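Home | Forums | Selling | Condition & Grading | Search | Log in

Last updated 11/10/19

Condition & Grading > "Unread" as a description - can we retire it?

foxedandfaded
Bought a mystery novel through Rallport last month. Listing said "unread, tight, first edition." 216 pages, small press, $149, more than I like to pay for anything that can be ruined by a cup of tea. It arrived with a lean to the spine and a bus transfer tucked in at chapter nine. So either a very tidy ghost has been riding the bus or we need to talk about the word "unread."

I wrote to the seller. He said he hadn't read it.

gutterbreak
Well, he answered the question.

I stopped using "unread" years ago. I say "appears unread" if the hinges creak and the pages still cling a little at the top edge. If I bought it new and it went straight on the shelf, I say that instead, and buyers can believe me or not.

marginalia_mo
Disagree with both of you. "Unread" is trade shorthand. It means no signs of reading. Everyone who has bought more than three books knows that, and the rest find out for $149.

The spine lean is the real problem. That's a plain condition fault and should have been in the listing whatever adjective came before it. Send it back.

foxedandfaded
I'm keeping it. It's the Sandu printing with the misnumbered chapter and I've been after one since May. I would just like to have been told about the lean before I fell for it.

deckle_edge
What did the number line say? The Sandu second printing has the same jacket and the same misnumbered chapter. They fixed nothing between the two except the price on the flap. If your line starts at 2 you have a bigger complaint than a bus transfer.

foxedandfaded
Starts at 1. I checked before I took my coat off.

gutterbreak
Then at that price with a lean you did fine. I sold one without a jacket for $100 and the buyer sent me a thank-you card.

marginalia_mo
A thank-you card means you priced it too low.

tallcopy
Going to be the unpopular one here. I read my books before I sell them. Carefully, clean hands, never opened past ninety degrees. I list them as "unread" if I can't tell afterward, because by mo's definition above, they show no signs of reading. I've had 520 sales on Zendaton and not one complaint about that word.

foxedandfaded
You what

gutterbreak
tallcopy, I say this with affection, that is a lie with good posture.

marginalia_mo
No, hang on, it follows from what I said. I don't like it, but it follows. I'd put "as new" on those and leave the reading between you and your conscience.

tallcopy
"As new" gets me more returns than anything. People open the box with a magnifying glass. "Unread" and they just sort of nod.

deckle_edge
Can we go back to the lean? A mild one will often relax if you stand the book properly upright between two others its own height for a few months. Not packed in hard. Don't put it under a stack of dictionaries, I have seen what happens and so has the jacket.

foxedandfaded
It's between two cookbooks now. They are the right height and the wrong company. There's also some gray fluff on the cloth under the jacket. Soft brush? And do I go toward the spine or away from it?

gutterbreak
Soft brush, yes. A shaving brush or a wide makeup brush you've never used for makeup. Away from the spine, jacket off, book held shut so nothing goes down into the pages. Drivora sells a "bookcloth brush" in a nice tin and it's a makeup brush in a nice tin.

tallcopy
My whole kit came out of the bathroom cabinet and I'm not ashamed.
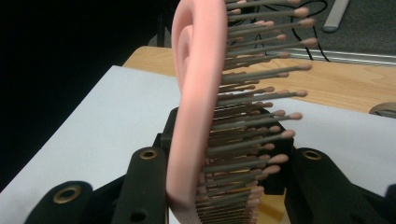 Re: brushes, before somebody ruins something

marginalia_mo
Soft hair only on cloth, please. Anything with stiff pins stays on the head. Cloth has a nap and it snags, and gilt comes off if you so much as look at it sternly.

tallcopy
It was a joke, mo. I use the shaving brush like everyone else.

marginalia_mo
You also said your books were unread.

deckle_edge
Ha. For fluff that won't shift, try a dry cosmetic sponge, dabbed. No water, no eraser on colored cloth. Test it on the bottom edge of the back board first.

foxedandfaded
Brushed it tonight and the fluff is gone. The lean is the same. I've put the bus transfer back at chapter nine, seemed rude not to. Will report on the cookbooks in the new year.

gutterbreak
If you ever sell it, what are you going to put in the listing?

foxedandfaded
"Read once, by me, slight lean, includes bus transfer."

tallcopy
You'll get ten dollars less for that.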